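Drornetti Akine: prueba de la barra telescópica para rodar en exteriores

30 de marzo de 2020

Compré la Akine en octubre, antes de un rodaje en la laguna de Pivosgate, y desde entonces la he llevado a todos los trabajos en los que había que grabar sonido o colgar una cámara pequeña fuera de una embarcación. La pagué de mi bolsillo: 425 euros, con la funda incluida.

Pesa 786 gramos sin accesorios. Plegada mide 80 centímetros y entra en diagonal en una maleta grande, cosa que con mi barra anterior, una Smits, no podía hacer. En los vuelos interiores con avioneta esto importa, porque el material largo se factura aparte y no siempre viaja el mismo día.

Los cierres son de rosca, con un cuarto de vuelta. Funcionan bien con guantes finos y peor con las manos llenas de crema solar. El segundo tramo empezó a ceder un poco a los dos meses; lo desmonté, limpié la arena y volvió a sujetar.

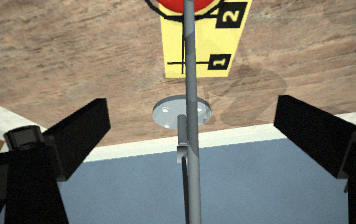 Varilla metálica gris, larga y fina, en un entorno simulado.

En la laguna trabajamos desde una barca de pescadores, con el motor apagado y el micrófono extendido hacia la orilla para grabar aves. La barra transmite ruido de manejo si se cambia el agarre en plena toma, así que conviene buscar una postura cómoda antes de empezar. Con viento lateral y la protección de pelo puesta, la punta oscila bastante en los dos últimos tramos. Yo la uso sin extender del todo.

Derek Lambert, el operador de cámara, la probó con una cámara de acción para planos a ras de agua. Le pareció corta para su gusto y echó en falta una marca que indique la orientación de la rosca. Tiene razón en lo segundo.

El cable interior es opcional y no lo recomiendo. Se engancha al recoger la barra y sustituirlo obliga a enviarla al servicio técnico. Prefiero llevarlo por fuera con tres tiras de velcro.

La versión larga cuesta 665 euros. Solo la vería justificada para entrevistas en grupo o para trabajar desde un muelle alto.

A favor: peso, tamaño plegada, cierres fáciles de limpiar.
En contra: oscilación con viento, cable interior, funda con una cremallera muy floja.

Nota: 7 sobre 10.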